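The Last Three Feet of Counter

Factory machines have handled repetitive work for decades, yet the home kitchen remains largely beyond them. At Prumia, a research firm that tests household robots, staff have spent the past year asking whether a machine can put a kitchen in order after breakfast. The short answer is that it can manage parts of the job, slowly.

The firm's trial covers 312 separate chores, from closing a drawer to returning a cup to its shelf. Its current system, Podo, must complete each chore 5 times in a row without help. By June it had passed roughly a third of them.
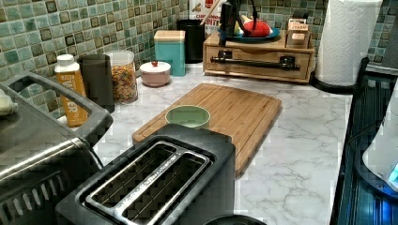

A crowded counter, with a toaster, a cutting board and a pale green cup among the canisters.

Reflective metal is a known difficulty, as are clear containers, whose edges are hard for a vision system to find. Crowding makes both problems worse. An arm reaching for a cup must avoid everything beside it, and a small error can tip a jar.

Shop-floor trials at Grurura, a packaging plant, have gone better. There, parts arrive in the same position each time, and Podo has run for 1,000 cycles between faults.

Prumia does not expect to offer a household product within 3 years. Its next round of tests will add drawers that stick and lids that do not match their jars.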